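Bench Rules for Anyone Working Near a Gripper

Posted February 25, 2023

Oluwaseun Ibrahim taped the first version of these to the wall over the sink, where they got wet. Folasade Effiong retyped them and took out the swearing. What's left applies to the Kodo arm, the hand-held grippers and anything else with fingers that close.

Clear the table before you start. Coffee counts as something on the table. So does your phone, however briefly you meant to put it down.

Find the stop button and touch it. Pointing at it from across the room is a fine gesture – it stops nothing.

Tie back hair, roll up sleeves, take off the lanyard. The lanyard always gets an argument. Take it off.

Check finger screws after every 50 grips and write it in the log. "Seemed fine" is not a torque setting.

Wipe the pads with a dry cloth. Whoever used kitchen spray on them in November, we still know.

Two people in the room when the arm is powered, and both of them awake.
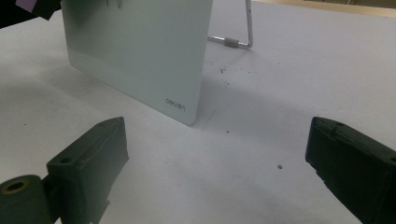

Hand-held grippers get the same respect as the big one. They have no motor to blame, so a pinched knuckle goes in the book under your own name. Open the fingers all the way before you reach for anything, go in slowly, and don't use them to get the last pickle out of the jar.

Printed parts with a crack go in the red bin. Glue is for birdhouses.

Log sheets live in the Proltell binder. We are on page 287, and most of it is legible.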